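Search Kalanetti Household Help Go Advanced search

Does the scouring side of a sponge really ruin a plastic tablecloth?

fernlatch
Posted 6th March

I have a plastic tablecloth on the dining table, big checkerboard squares in white and a sort of peach with orange fruit printed over the top. It cost me $8 at Brultby's in Malside and it has lasted far better than I expected it to. The trouble is that the white squares have gone dull where people eat, and every time I look up how to clean it I get a different set of rules, all of them written as if the law would be involved.

One page says never let the rough side of a sponge anywhere near printed plastic. The next one says a quick scrub is fine if you use soap. A third one wants me to make a paste. I don't trust the paste. I've made pastes before and mostly what you get is a second thing to wipe up.

The sponge I have is the ordinary yellow foam kind with a paler scouring strip down one side. I also have a ribbed yellow cleaning cloth that I've been using for the daily wipe, and I can't say I've seen it do anything a paper towel wouldn't. Is there any real difference between these, or do we just buy one of each because they hang next to each other in the store?

Second thing, same table. I have a round bowl that is a brass color, gold at the rim and more coppery inside. I don't know if it's real brass or a coating. The advice for brass is lemon and salt, and the advice for a coating is never lemon and salt, so that has been no help at all. I'd rather not find out which it is by wrecking it.

Please don't answer with "just buy a new tablecloth." I know I can do that. I want to know if the cleaning advice is true.

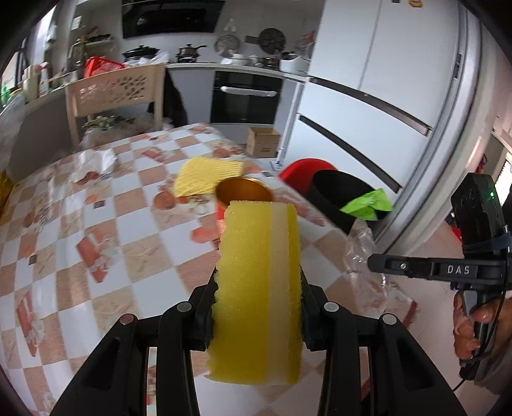 oatbarn
The foam side and dish soap, then leave it alone. I've had the same kind of cloth for 9 years and never used the rough side on it, and the print is still there. Warm water, soap, wipe, rinse the sponge, wipe again. People skip the second wipe and then complain that it looks cloudy. Dried soap looks exactly like wear until you rinse it off.

For the bowl, lemon works great on brass, my grandmother did it every November before the holidays.

gravelpit
I'd question both halves of that. Nine years without using the rough side doesn't tell you what the rough side does. It tells you soap didn't hurt anything, which I doubt anyone was worried about. And the lemon part skips the actual problem, since the whole point was that it might not be brass.

On the tablecloth: the pattern on the cheap ones is usually a thin printed layer, sometimes with a clear film over it and sometimes not. Scouring pads vary a lot. Some are about as harsh as a stiff dishcloth and some will take the shine off a plate. So there isn't one true rule, and anybody who gives you one hasn't seen your sponge or your tablecloth. Test it. Pick a spot on the part that hangs down, somewhere near a back corner, and give it 40 strokes with the scouring strip, wet, with a drop of soap. Use the pressure you'd use on a real spot. Let it dry completely and then look at it sideways with a lamp on. Wet plastic always looks good. If you see fine lines or a dull patch, you have your answer, and it cost you a patch you never look at anyway.

Do it on an orange part too if you can reach one. I have seen a strong color come off on a sponge when the pale squares were fine.

For the bowl, try a magnet first. Solid brass won't hold one. If the magnet sticks, there's steel or something like it underneath and the gold color is only on the surface, so soap and a soft cloth and nothing else. If it doesn't stick you still don't know much. It could be brass, it could be brass with lacquer on it, it could be aluminum with a finish. The magnet can rule brass out but it can't rule it in, and I wish the cleaning pages would say so. Two colors in one bowl would make me suspect a finish, but that's a guess.

The ribbed cloth: the ribs pick up crumbs a little better than a flat cloth. That's the most I would claim for it. If it's been washed with fabric softener it won't soak up much of anything.
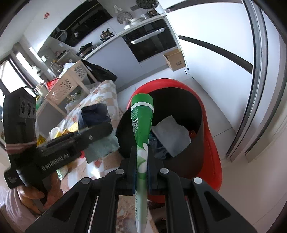 fernlatch

Thanks, both of you. I did the test on the overhang before I did anything else. Dry, under the lamp, there is a very slight dulling on the white and I can't find any on the orange. So the strict rule was a bit right, in my case, if you scrub like you mean it. I doubt I'd have noticed without looking for it.

The second wipe did more than I wanted to admit. A good part of the dullness where we eat came off with plain water. I'm annoyed about it, as I've been adding soap for months to get rid of what I suppose was soap.

About the tube. The green and white one came up when I asked the same thing in person, and I was told to rub a bit of it in with a finger and it would bring the white squares right back. There's a lot of small white print on it, plus a QR code, and I have never scanned a code on a cleaning aisle product and learned something. I tried a dab on one square anyway, next to one I had only rinsed. I cannot tell them apart. I asked at home which square looked cleaner and got the rinsed one, for what that's worth.

The magnet doesn't stick to the bowl. I know, I know. I'm using soap and leaving it there.

What I still want to know is how often the sponge should be changed. I've read every week and I've read every month, and the weekly advice was on the page of a company that sells sponges.

oatbarn
I go by smell. When it smells, it goes in the trash.

gravelpit
I'd say smell plus whether the foam is coming apart. If it sheds crumbs on the table you're adding to the mess. Ochoa cloths get recommended a lot here as the thing to switch to, and they're decent, but you have to wash them, and a cloth left wet in a heap will smell as bad as any sponge. Hang it up between uses. For that tablecloth I'd just keep the scouring strip for pans.

This page has been viewed 2,623 times.

Contact us | Copyright Kalanetti Household Help | Back to top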